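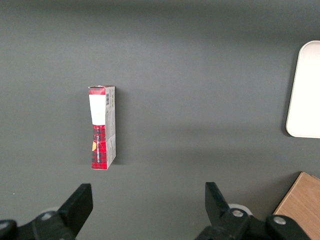 A small tartan box on a dark tabletop.

Another hotel for Foltcombe, then. Dornero wants to put 264 rooms on the old rail yard by the harbour, and we're told the town is crying out for beds. Is it? I walked past the Pradberg at nine o'clock on a July night and counted 12 lit windows on the street side.

The pitch is the usual one. Jobs, visitors, a rooftop bar. The jobs figure bundles construction work with permanent positions, and a plasterer who's here until the roof goes on won't be pulling beers in three years. Ask how many staff will be on full-time hours and the brochure goes quiet.

Then there's the heritage talk. The goods shed dates from 1839 and Dornero promises to "honour" it, by which they seem to mean keeping one wall and naming the cocktail lounge after it. I've seen that kind of honour before - the Illés guesthouse got it, and what's left is a doorway with a plaque.

I don't mind hotels. I'd welcome one with 30 rooms, a decent breakfast and an owner who lived close enough to cop the complaints. What bothers me is a council ready to waive parking rules for a chain before it has seen a single year of occupancy numbers from the places already open.

Show us those numbers first. The rail yard has sat there this long and it can wait until spring.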